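So I joined a robotics club. At my age! My niece dared me over Thanksgiving leftovers one year, I forgot all about it, and then in November I saw the sign-up sheet for the Penley evening class and put my name down before I could talk myself out of it. There are 21 of us on the list, though on a rainy night you're lucky if half turn up.

I was hoping for wheels. I really was. I pictured something zipping around the floor and bumping into chair legs. What I got, along with Samah Chraibi and Murdo Moffat, was laundry. Our team's project for the spring showcase is called Gronstead (Murdo picked the name, don't ask me, I voted for something with "sock" in it) and the whole goal is to get two robot arms to deal with a piece of clothing the way a tired parent would at 10 at night. Good enough to go in the drawer, in other words.

We do most of our work on one red cloth. Red on black plastic is easy for the cameras to pick out, and easy for me too, with my eyes.

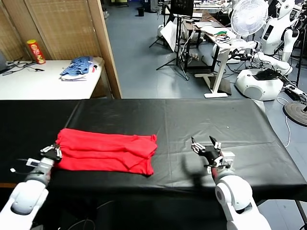 Left gripper at the edge of the cloth, right one open over the plastic.

I had no idea how much there is to think about in a fold. I've been folding shirts for decades and couldn't tell you which hand goes first! Ingegerd Hellström, our instructor, made us all stand up in the first session and fold a dish towel with our eyes shut while our partner wrote down every move. Mine came out as a page and a half. Samah's was four lines, and hers was the neater towel, so there you go.

After that you sit down and guide the arms through it yourself, over and over, and every run gets saved. Our folder has 331 runs in it as of last night. A lot of those are me letting go too early. I squeeze fine, I just get nervous and open up before the cloth is where it should be, and then it slumps and we start again. Murdo is much steadier (he ties fishing flies, which I think is cheating).

The bit I like best is when both hands have hold of it.

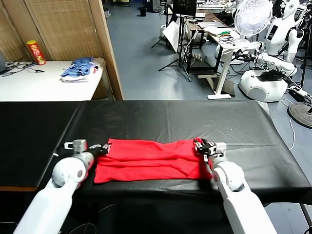

Do you need to know how to code to join a class like this?
Not to start with. Three people in our group had never written a line, me included, and we spent the first few weeks on guiding the arms, labeling runs and keeping notes. The coding comes in slowly, and there's always somebody at the next table who'll help.

Somebody wrote to ask me that after my last post, so I hope that helps! Bring a notebook and shoes you can stand in.

Anyway, the showcase. Each team gets 8 minutes, and Ashraf Fahmy from the Stiditz team has been telling everyone theirs will be finished in five. They're sorting bolts. Bolts don't wrinkle, Ashraf. We've had to argue over what counts as a finished fold, and Samah wants the corners lined up to a finger's width, and Murdo says if it stacks it's folded. I keep changing sides depending on who brought snacks.
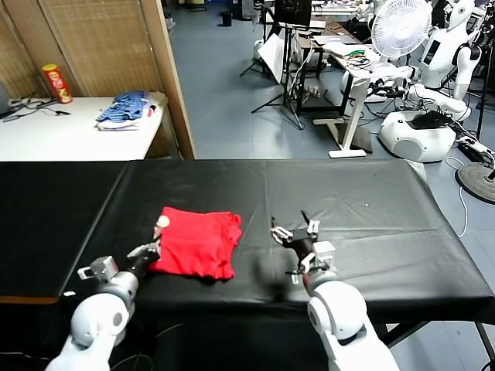

I'm leaning toward Samah at the moment, mostly out of pride. If we say "it stacks" then a crumpled ball under a heavy sweater would pass, and I have a teenager at home who would love to hear that. But her rule means going back through all the saved runs and marking the corners on each one, and I already know who'll end up doing the marking. It's fine. I'll put the radio on.

Next up we want to try a sleeve on its own, and Ingegerd has promised to show us how to slow the left arm down at the very end of a move. I've also got to write our half page for the program, so if anyone can think of a cheerful way to say "it folds a thing," please leave it in the comments before I send it off to her.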